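Bench notes – natural dye trials, Hitcombe workshop
March, entered late afternoon
Posted by: the dye bench

Second go at the madder recipe from the Stillton handout. I still don't believe the temperature claim. The handout says anything over a simmer turns the red brown, full stop, and everyone repeats it, but I can't find anyone who has written down what their bath was doing at the time. "Gentle heat" is not a number.

Started with the same wool as before, the Antal two-ply, scoured and mordanted with alum last week. Skeins A to C from one cone, D from the other cone, which I suspect was spun with more oil left in it. Should have kept D out. Didn't.

Ground root soaked overnight in tap water. Water here is hard, and that alone could explain why our reds look better than the ones on the handout, whatever they did with their heat. Nobody at Stillton gives a hardness figure. I asked for one and got a leaflet.

Bath volume 1000 ml each, measured this time. Skeins in for 3 hours, left to cool in the liquor, rinsed until I lost patience.
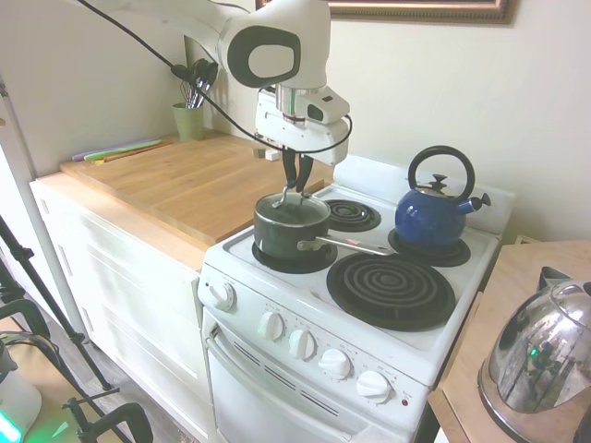 A and B, kept low the whole time, came out a decent brick color. C was taken up to a proper boil for the last part and is browner, yes, but less than I was told to expect. Held next to A by the window I can see it. Under the strip light I'm not sure I could pick it out. D is patchy and tells us nothing.

So the rule is maybe half right. One skein is one skein, and I don't want this quoted at the next open evening as "Hitcombe proved you can boil madder." We proved that C went a bit brown.

Also tried the Jurkolura afterbath on a cut length of B. The packet promises a brighter, faster red. Brighter, possibly – it went slightly pinker, which some people will call brighter. As for fast, I've pinned half of it in the south window with a card over the other half and will look in 24 days. My guess is plain chalk would do the same for less money. Chalk length to be done alongside next time, same wool, same day, or the comparison is worthless.

pH strips are out of date. Readings were all 7, including the vinegar, so I've crossed them out of the table.

To do: new strips. Rerun C with two skeins. Get distilled water for one bath. Label things before they go in the rinse bucket, not after.

Last updated: March

Recent entries
Alum mordant, weights and moans
Walnut hulls, second soak
Does the iron pot matter?
Weld on cotton, abandoned
Window fade cards, winter set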